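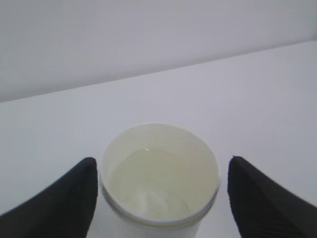 Abdelkrim Chraibi wants it known that he fed his starter every day for a week before reading section 4, and that the starter has forgiven him.

Search the guide Enter a word Go

4. Setting up your Dromell sourdough starter

The sachet holds dried starter, which is asleep and in no hurry. Allow five days. Pick a week when you plan to be home and slightly bored.

1. Weigh your empty tub and write the number on the bottom. You will want it later, when the tub is full and the number is no use anywhere else.
2. Tip in the sachet and 12 grams of lukewarm water. Stir until it looks like a mistake.
3. Add the same weight of flour and stir again.
4. Rest the lid on top. Leave at room temperature overnight.
5. Each morning, keep one spoonful, throw out the rest and repeat steps 2 and 3 without the sachet.

Caution: Do not screw the lid down. The starter makes gas, and your ceiling is hard to reach.

Note: On day two it may bubble wildly and then go flat. This is normal – please don't write to us until day four.

Note: In August, or in any kitchen that feels like August, feed it twice a day.

6. When it doubles between feedings two days running, bake with it or move it to the fridge. Once there it needs feeding weekly, or whenever guilt strikes.

We use cookies, the other kind, to remember your settings. Accept Manage

Related articles
Reviving a neglected starter
Nernel proofing basket: first use
Choosing flour for the Hasier loaf
Order replacement sachets (part 1756)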